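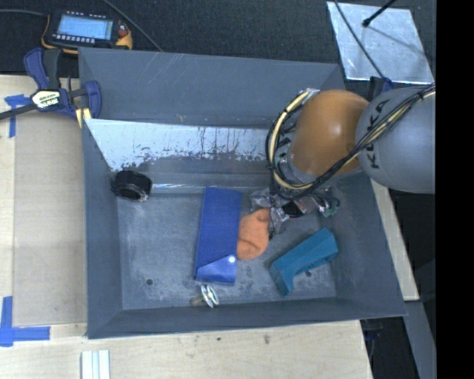
## 4. Setting up your day on the Stullow loop

Right, you've got the guide downloaded and you know where the maps live (section 3, if you skipped it). Now for the good bit – planning a day out! I've driven this loop more times than I can remember, and I still use these steps every time I go.

The full circuit is 70 miles, starting and finishing in Veledby. You can do it in either direction, but I always go clockwise, through Tarnach first and then over the hill to Lins. The views open up in front of you that way and you're on the inside of the road for the steep stretch.

### 4.1 Before you leave Veledby

1. Open the guide and tap **Day routes**, then **Stullow loop**.
2. Choose **Clockwise**. The map flips round and the stops renumber themselves, which takes a few seconds on an older phone.
3. Tap **Save offline** and wait for the green tick. Please do this on the wi-fi where you're staying!
4. Fill up with petrol. There's a pump in Tarnach too, but it keeps odd hours and I've been caught out twice.
5. Set off by nine if you can.

> **Note:** If you're in a motorhome or towing, pick **Wide vehicles** at step 2 instead. It sends you round by the lower road and misses out the Lins hill altogether. You lose the viewpoint, but you keep your wing mirrors.

### 4.2 Veledby to Tarnach

6. Follow the coast road out of town, with the water on your left.
7. Pull in at the second lay-by, the one with the picnic bench. The first is closer to the road and a bit noisy.
8. Carry on to Tarnach and leave the car in the harbour car park. It takes coins only, so bring a handful.
9. Walk up to the old lighthouse, built in 1865. The path starts behind the chapel and it's a steady climb, with a handrail near the top.

I'd give Tarnach a good two hours. The bakery on the front does a cheese and onion pasty that I think about quite often in winter, and they do sell out, so buy lunch before you walk up to the lighthouse (I learned that one the hard way).

### 4.3 Tarnach to Lins

10. Leave by the top road, signed for Lins. The guide will try to talk you back on to the lower road for the first mile. Ignore it, it gives up in the end.
11. Drop to a low gear before the cattle grid.
12. Stop at the viewpoint, 300 metres up. There's room for four cars if everybody parks sensibly.

> **Caution:** The hill road is single track with passing places. Don't park in them, even for a quick photo. In July you'll meet coaches, and one of you will have to reverse.

> **Caution:** Sheep sleep on the tarmac up here, mostly in the evening. Take the bends slowly.

### 4.4 Lins and the way home

13. Coming down into Lins, turn right at the bridge for the abbey ruins, or go straight on for the beach.
14. Tap **Tides** before you walk out on the sand. The far end gets cut off.
15. Follow the main road back to Veledby. It's an easy run and you can let somebody else drive.

If you have two days, stay over in Lins and save the abbey for the morning. Campers can use the field behind the beach, which was 11 pounds a pitch last time I stayed, showers included.

To clear the route from your phone afterwards, go back to **Day routes**, hold your finger on **Stullow loop** and tap **Remove**. Your own pins and notes stay put.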